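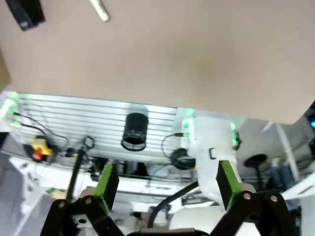
Leave the slack until last, Morena Barbieri tells the people she trains, and you will leave it for good. Her remark is the usual objection to the order of work given in older manuals, which treat cable length as a finishing matter. This chapter takes her side. Slack is decided on the drawing, before any cable is cut, and it is given a place to sit in the same way that a terminal block or a power supply is given a place to sit.

Chapter 7
Cable Slack and Strain Relief in Small Installations

7.1 Scope

Chapter 6 dealt with the choice of conductor and jacket. The present chapter deals with what happens to a cable between its two ends. It covers low-voltage power and signal cables run on open framework, on slotted panels, and along the underside of shelves and overhead supports. Cables inside walls are covered in Chapter 9. Mains wiring is outside the scope of this book and is governed by local code.

The reader should be able, by the end of the chapter, to calculate the cut length of a run, choose a fixing interval, place a service loop, and decide whether a given bend is acceptable. Section 7.6 introduces moving runs, but only so far as is needed to tell them apart from fixed ones. Their full treatment is in Chapter 8.

7.2 Terms

Run. The path of a cable from one termination to the other, measured along the supports and not in a straight line.

Slack. Any cable length in excess of the run. Slack may be planned or accidental. Accidental slack is most often the result of using a ready-made cable in a stock length.

Service loop. Planned slack, placed near a termination, that allows the end of the cable to be pulled forward, cut back, and terminated again.

Drip loop. A low point formed in a cable ahead of its entry to an enclosure, so that water on the jacket falls off before it reaches the entry. A drip loop is a shape and has no fixed length. A service loop may also act as a drip loop if it hangs below the entry.

Strain relief. A fixing that carries the pull on a cable so that the termination does not. A clamp, a gland, and a tie on a fixed anchor are all forms of strain relief. A connector latch is not. It holds the connector in its socket, and the conductors behind it may still be under load.

Bend radius. The radius of the inside of a bend, measured to the jacket. It is commonly given as a multiple of the outside diameter of the cable. Where the manufacturer gives two values, the larger is usually for cable that moves in use.

7.3 Why slack is needed

A cable cut to the exact length of its run can be installed once. If the connector fails, the end must be cut back, and the cable is then too short. The same is true if the device at the end is replaced by one whose socket is on the other side. Both events are common over the life of an installation, and both are cheap to allow for.

A second reason is access. Many devices must be tilted or drawn forward before their connectors can be reached. The slack must be enough for the device to reach that position with the cable still attached. Designers often check this for the front panel of an enclosure and forget to check it for anything mounted overhead, where the installer is working with raised arms and cannot see the connector well.

A third reason is temperature. Long metal supports and plastic jackets do not expand by the same amount. In short indoor runs the difference is too small to matter. In long outdoor runs it can pull a tight cable against its fixings, and the damage tends to appear at the first fixing from the end.

7.4 Why too much slack is a fault

Excess cable has weight. When it hangs from a connector, the connector carries it. When it hangs from a single tie, the tie bites into the jacket, and with soft jackets the mark can be felt by hand after a few months. A hanging bundle also swings when the support is knocked, and the bending then takes place at the same point each time.

Coiled power cables raise a further question. Each turn is warmed by its neighbors, and the current rating printed in a catalog is normally for a cable lying in free air. For lightly loaded signal cables this may be ignored. For power cables near their rating it may not, and the correct action is to shorten the cable.

Finally, excess slack hides faults. Ginevra Mancuso's inspection notes for the Grestholm pump house describe a run in which two cables had been coiled together and tied. One had been replaced and the old one left in place. The bundle had to be cut open before anyone could tell which was live. Labels at both ends, fitted outside the coil, would have answered the question without tools.

7.5 Cut length

The cut length L of a fixed run is given by

L = R + S1 + S2 + T

where R is the run, S1 and S2 are the service loops at each end, and T is the length used up in making the two terminations. All values are in the same unit. A loop is left out of the sum only when the drawing says so.

Worked example 7.1. A signal cable runs along the underside of a slotted panel from a supply unit to a sensor. The run, measured along the supports, is 615 mm. The service loop at the sensor end is to be 215 mm. No loop is needed at the supply end, where the terminals are reached from the front. Each termination uses 15 mm of cable, giving T = 30 mm.

L = 615 + 0 + 215 + 30
L = 860 mm

The nearest stock length above this is 1000 mm. Using it would leave 140 mm of accidental slack. The designer may accept this, enlarge the service loop on the drawing, or cut the cable. The first option is acceptable only if the extra length has a fixing of its own.

Note that R must be measured after the route is settled. A change of route from one side of a support to the other can add more length than a service loop, and the error is not noticed until the cable is pulled tight at the last fixing.

7.6 Placing and fixing the loop

A service loop should be placed close to the termination it serves, on the far side of the strain relief. In other words, starting from the device, the order is termination, short free length, strain relief, loop, and then the rest of the run. If the loop is placed between the termination and the strain relief, its full weight is on the termination.

The loop should be fixed at two points. One point allows it to turn. Hook-and-loop straps are preferred to plastic ties for this purpose, as they can be opened without cutting and do not tighten further when pulled. Where plastic ties are used, the tie should be closed until the cable no longer slides and no further.

The inside diameter of a coil must be at least twice the minimum bend radius. For a cable 6 mm in outside diameter with a minimum bend radius of three diameters, the radius is 18 mm and the coil must be no less than 36 mm across on the inside. Coils made by winding cable around the hand will nearly always pass this test. Coils folded flat into a figure eight often fail it at the two ends, where the bend is sharpest.

A run is treated as moving if either end changes position in normal use. Opening a cabinet for yearly service does not make a run a moving one. A hinged panel opened every Friday for cleaning is a borderline case, and the Andton handbook treats it as moving. This book does the same. The service loop of a fixed run must never be relied on to supply the travel of a moving one.

7.7 Order of work

1. Settle the position of every device and mark each termination on the drawing.
2. Draw the route and mark the fixings.
3. Mark each service loop, its length, and its two fixing points.
4. Measure R for each run and calculate L.
5. Cut and label the cables at both ends.
6. Fit the strain relief before making the termination.
7. Fix the loops and check each coil against the minimum bend radius.

Steps 5 and 6 are often reversed on site where cables arrive with molded connectors. In that case the labels are fitted first, and the route is checked for any opening too small for the connector to pass.

Exceptions to step 3 are discussed in Section 7.8, beginning with shared loops for cables of unequal stiffness.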